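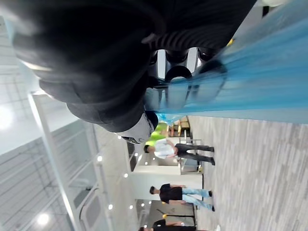 Projects > Student reports > Bastix gripper

Bastix: a soft-fingered gripper built in a shared workshop
Project report, May

I wanted to build something that could pick up floppy things. Most of the grippers my course had us look at were made for boxes and bottles, and I kept thinking about washing, carrier bags, wrapping, all the stuff that folds up the second you touch it. So that was the plan, and I called it Bastix because the folder needed a name (sorry, no better story than that).

Where I worked

Nearly all of it was done at Clollico, the shared workshop behind the station. It's one big carpeted room with a white partition across it and very bright lights, and there are usually a few people standing about between jobs. I liked that more than working in my bedroom! You can ask somebody to hold a thing while you look for the right screw.

The fingers

The fingers are black and thick with ribs along them, a bit like the bendy part of a drinking straw. I cast them myself in moulds I printed at home. The first batch had air bubbles all through the ribs and split when I bent them. Batch 5 was the first I'd call usable, and what's on the gripper now is batch 6. The big change was pouring much more slowly, and leaving the mould alone overnight instead of poking it every hour.

They bolt on to a metal wrist piece from a Burnow kit, which was the most expensive bit of the whole build and which I nearly cross-threaded on day one.

Testing

I started with a tea towel, then a bin bag, then big blue sheets. Anything blue and floppy shows up nicely on the wrist camera, although as soon as the arm gets moving it all turns into a smear and you can't tell a fold from an edge. I ended up writing a little script that throws away the blurry pictures. Out of 3702 saved during one long afternoon it kept 158, so I clearly need to slow the arm down or find more light for the camera.

The camera is also mounted sideways, so the floor comes out on the right and the ceiling on the left. I rotate everything in software now. Before that I kept driving the arm the wrong way, and I still do if I'm tired.

Still to do

The grip is fine on thick cloth and poor on thin plastic, which slides between the ribs. I'm going to try a rougher fingertip, using the Crăciun moulds (named after the holiday I spent printing them). The cable run up the arm needs tidying too, and I owe the workshop a roll of tape.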